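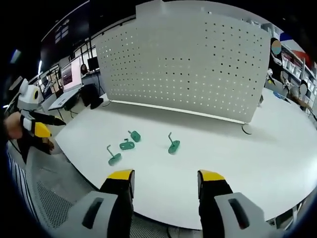
Judport Gripper Set: Your Questions

I sell and rent the Judport hand-held gripper set out of my workshop in Rarodport, and I answer all the email myself. These are the things people write in about most. If yours isn't on the page, send it over and I'll probably add it.

What do I get for my money?

A pair of hand-held grippers, the straps, the cables, a charger, the pegboard task pack and a 41-page manual that I'm told is too long. The price is $2,610 for the pair. You supply the table and the laptop. Any recent laptop will do for recording, but give it plenty of free disk space, more than you think!

Is it a robot?

No, and I get this one a lot. You hold a gripper in your hand, squeeze, and the fingers close. It records what the fingers did and what the camera saw, and you use those recordings to train whatever robot arm you have. If you don't have an arm yet you can still start recording. Plenty of my customers worked that way for months before theirs arrived.

Why does the practice task use a pegboard and hooks?

I tried blocks, cups and bottle caps first, and people got good at all of them in an afternoon. Hanging a hook is harder. You have to pick it up the right way round, keep it straight and line it up with a hole, and the part is small enough that a sloppy grip shows up right away. The green hooks are easy to see against the white board and table, too, which helps when you're going through hours of recordings with tired eyes.

Can two people work at the same table?

Yes, and it's my favorite way to use the set. Stand a little apart, agree on who goes for which hook, and talk to each other. The first few tries will be a mess of elbows. If you want to work solo with one in each hand, that's fine as well, but strap both on before you start recording — doing up the second strap with a gripper on the other hand is a pain.

How long before I get any good at it?

Give it 9 sessions. I mean short ones, maybe a coffee's worth of time each. Most people speed up a lot after the third and then get stuck for a while, usually on turning the hook over. Slow down there. Fast, clumsy recordings are no use to anybody and you'll only delete them later.
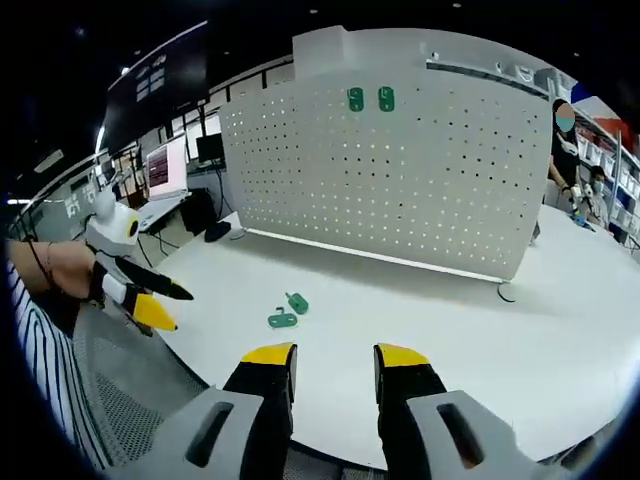 Grusberg, October

I did a day of demos here and came away with a fresh batch of questions, so the next few come from that crowd.

Do I have to pick the hooks up from one particular spot?

Please don't! Scatter them. Put some near the board and some near your edge of the table, turn them at different angles, and change it between takes. If every hook starts in the same place your robot will learn that place and get lost the moment somebody bumps the table. I leave a couple of hooks hanging on the board from time to time too, so the board doesn't look the same in every take.

Does the board move when you push on it?

It can, on a slick tabletop. Push straight in and go easy. If yours slides, a strip of grippy shelf liner under the feet sorts it out, and you likely have a roll in a kitchen drawer already.

Does the background matter? My office is a zoo.

Leave it as it is. People walking past, screens, chairs, shelves, all fine. I'd only worry about strong sun coming through the holes in the board. If the picture looks washed out on your laptop, turn the table a bit or pull the blinds down.

My hand gets tired. Am I holding it wrong?

Maybe. Check the strap first. It should be snug enough that you could open your fingers for a second without dropping the gripper. Takumi Hayashi, who bought one of my first sets, told me he'd been squeezing as hard as he could the whole time, and a light squeeze does the same job. Take breaks anyway.
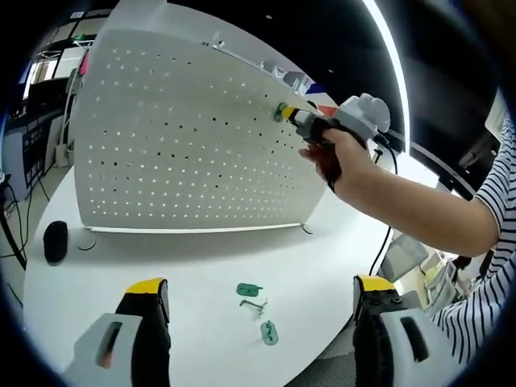
Pressing a green hook to the board with the gripper. Mind where your cable hangs.

Will it work with my arm?

If you have the Okabe mount, yes, it bolts on with the screws in the box. For anything else, email me the make and a photo of the wrist plate before you order. I have turned down sales over this and I'll do it again, since I hate handling returns.

Can I rent first?

You can. The minimum is 3 weeks, and if you decide to buy, I take the rental off the price. You pay the shipping back if you don't.

Do you sell spare hooks?

I do, in small bags, with or without the metal pieces. They roll under things, so order one bag more than you need. The yellow finger tips are sold as pairs on the same page.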